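Section 4 of the club bench manual. Revised 7 August 2023 by Catherine Semple. Replaces the stapled version in the red binder.

## 4. Setting up the two-arm bench for the sorting challenge

This section covers the bench from a cold start to the first practice run. It assumes that sections 1 to 3 (joining the club, lab safety, charging and storage) have been read and signed. Allow one full club session the first time. A practiced pair can finish before the break.

The bench is used for the Figueiredo sorting challenge and for the January open evening. Settings for the two events differ in one place only, step 4.5.3.

### 4.1 Before you start

You need:

- the bench key from Lindalva Arruda
- the club laptop marked BENCH, with its own charger
- the Utus control program, already on the laptop
- the prop crate, with the printed contents list inside the lid
- a 3 mm hex key and a soft cloth
- the log book

Two students are the minimum. One is the operator and sits at the laptop. The other is the spotter and stands within reach of the stop button. The spotter does not hold a phone, the log book or anything else while the arms are powered.

**CAUTION:** Tie back long hair and take off lanyards before going near the enclosure. Hooded sweatshirts with drawstrings are to be left on the hooks.

### 4.2 Checking the enclosure

1. Push each leg of the table by hand. If it rocks, adjust the foot on that leg and lock it with the ring nut.
2. Check that the black fabric is pulled tight on the left, right and back. Loose fabric moves when the door opens, and the vision program reads the movement as an object.
3. Check the gray corner connectors with a finger. They should not turn. Tighten with the hex key if they do, a quarter turn at a time.
4. Check that the crossed support poles are seated at both ends. Do not hang anything from them.
5. Wipe the tabletop with the dry cloth. Do not use spray cleaner. It leaves a shine that lasts for several sessions and spoils the contrast.

Note – the front stays open. The curtain that came with the Fandale kit is not used and is stored flat behind the cabinet.

### 4.3 Powering the arms

The arms are mounted facing each other, one on each side of the table. Throughout this manual, left and right mean left and right as seen by a person standing at the open front.

1. Confirm that the stop button is pressed in.
2. Lift each arm by its second link and place it in the rest position, folded back over its own base. Support the gripper with your other hand.
3. Plug in the left power supply, then the right. The order matters to the control program, which numbers the arms as they appear.
4. Connect the left data cable to laptop port 1 and the right data cable to laptop port 2.
5. Start the control program and wait for both arms to be listed. If only one is listed, go to 4.7.
6. The operator says "power". The spotter answers "clear" and releases the stop button.
7. Press Enable. Both arms stiffen. A small drop at the wrist is normal. A drop of more than a finger's width is not, and the arm has to be taken out of use and entered in the log.

**CAUTION:** Never move an enabled arm by hand. Disable it first. The gearboxes on the previous pair were stripped this way and the club paid for the replacements out of the travel budget.

### 4.4 Homing and reach limits

1. Clear the table completely, including the cloth.
2. Select Home, left arm only. Wait until it stops.
3. Select Home, right arm only. Wait until it stops.
4. Load the limits file `bench_214.lim`. Older files with other numbers are kept for reference and must not be loaded.
5. Enter the reach value. Use 345 for both arms. The unit is millimeters and the program does not ask for it.
6. Run Edge Test at slow speed. Each gripper traces the border of its own area and returns.
7. Watch the middle of the table during the test. The two areas overlap there, and this is the only place where the arms can touch each other. The shared-zone box in the program must be ticked before any routine that uses both arms.

If a gripper brushes the fabric during Edge Test, press stop. Do not reduce the reach value to get around it. The base has probably shifted on its clamp. Loosen, square it against the table edge, tighten, and repeat from step 2.

### 4.5 Gripper settings

1. Open and close each gripper five times with nothing in it. Listen for clicking.
2. Set the closing force to the value in the table.

| Prop type | Force setting | Speed |
|---|---|---|
| Soft or hollow | Low | Slow |
| Boxes and packages | Medium | Normal |
| Bowls, pots, trays | Medium | Slow |
| Cards and thin blocks | Low | Slow |

3. Set the timeout to 2000 ms for the challenge. For the open evening, set it to 196 ms so that the gripper gives up quickly if a visitor has put out something unsuitable.
4. Save the profile under your team name. Do not overwrite the profile called Besov. It belongs to the judges' demonstration routine.

Note – force settings are stored per arm. Changing the left does not change the right.

### 4.6 Laying out the props and running the first routine

The challenge uses a mixed layout. Teams may practice with any arrangement, but each practice log has to include at least one run with containers, food shapes and flat items on the table together.

1. Disable both arms. The spotter presses the stop button and keeps a hand near it.
2. Put out the containers first. Leave at least one gripper's width between them wherever there is room.
3. Place the small props. Anything that goes inside a container at the start of the run is put there by hand.
4. Place the flat items last, toward the front, where both arms can get to them at a low angle.
5. Look along each gripper cable by eye. A cable may rest on the table. It may not pass under a container or around a prop.
6. Step back. Release the stop button on the operator's word, as in 4.3.
7. Enable both arms and start the routine at slow speed. In a card pick, the right gripper works over the front middle of the table and the left waits near the tray.
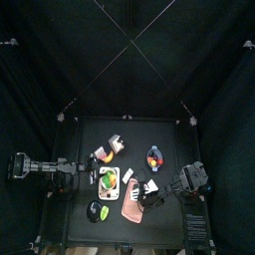
8. Let the routine finish or stop it with the button. Do not close the laptop lid to stop it.
9. Disable both arms before reaching in to reset the table.
10. Write the result in the log: team, profile name, which props were out, which pick failed, and at what point. "Didn't work" is not an entry.

A first routine is accepted when the same pick succeeds three times in a row from the same starting layout. After that, move one prop at a time. Teams that move everything between runs lose track of which change caused the failure, and Lindalva will ask.

### 4.7 Faults

**Only one arm is listed.** Close the program, press the stop button, unplug both data cables and repeat 4.3 from step 3. If the same arm is missing again, swap the two data cables. If the fault moves to the other arm, the cable is bad. Label it and take a spare from the drawer.

**The arms are listed in the wrong order.** The right power supply was plugged in first. Start again from 4.3, step 1.

**The gripper closes but the prop slips.** Check the force row in 4.5 first, then the finger pads. Pads that look gray and polished need cleaning with the soft cloth and a little water. Let them dry.

**The gripper misses to one side every time.** Home that arm again. If the miss stays the same size and in the same direction, the base has moved. See the last paragraph of 4.4.

**The vision program reports an object on an empty table.** Look for a fold in the fabric, or for a shine on the tabletop. Turning off the ceiling light nearest the window helps in the late afternoon.

**An arm stops in mid-air and will not disable.** Press the stop button. Support the arm before the power supply is unplugged – it will fall when the brake lets go. Enter the fault in the log and leave the bench off until Catherine or Lindalva has checked it.

### 4.8 Closing down

1. Remove all props and check them against the list in the crate lid.
2. Send both arms to rest, left first.
3. Disable, then press the stop button.
4. Close the control program and unplug the right power supply, then the left.
5. Coil the data cables loosely and lay them on the bases. No tight loops and no cable ties.
6. Put the laptop on charge in the cabinet.
7. Sign the log book, both names, and return the key.

Teams booked back to back may skip steps 2 to 6 if the next operator is already in the room and signs for the bench. The prop check in step 1 is done in every case.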